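# Huklow's lost keys are getting a tree of their own

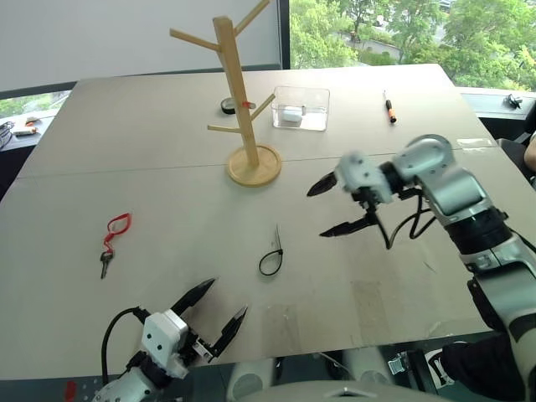

*2 min read*

If you have ever left the Huklow community center with one glove and no idea where your keys went, there is good news this December. The old lost-and-found drawer by the front desk is being retired, and a sorting table has taken over from it, complete with a wooden rack shaped like a little tree.

The drawer had been a local legend of sorts. Things went in and very seldom came out, partly because it stuck in damp weather and partly because you had to ask for it to be opened, and plenty of people felt shy about holding up the line over a key ring. Nasrin Farahani, who runs the front desk, started emptying it last month and logged 763 items before she reached the back — a good many of them pens, she admits, and more single earrings than she cares to remember.

"I kept thinking that somebody had walked all over town looking for each of these," she said. "You want to give them all back the same afternoon, and of course you can't."

The rack has a round wooden base and four pegs, still bare, and the idea is that keys will hang there where their owners can spot them on the way past. One set waiting on the table ought to be easy to recognize, with a red strap knotted just above the keys. A screwdriver with a black and orange handle is out as well, along with a black roll of tape, a clear plastic container and a cable tie fastened into a loop (which may not have anyone pining for it, but you never know!).

Na-rae Seok, who teaches the evening woodwork class down the hall, is helping with the tools, and she has already been asked whether a second tree could be made for scarves and hats. She would like to see how this one does first, and she would also like it known that anyone missing a chisel from the spring course should come and talk to her, no questions asked.

Items will be kept for 7 weeks. Anything useful that is still unclaimed after that will go to the repair shelf at the Imstead Road branch, and keys will be held a while longer in the office.

The table is open to visitors whenever the front desk is staffed, until 7 in the evening. To claim keys, bring something they open if you can carry it, or be ready to describe the set. Farahani says a bike lock will do nicely.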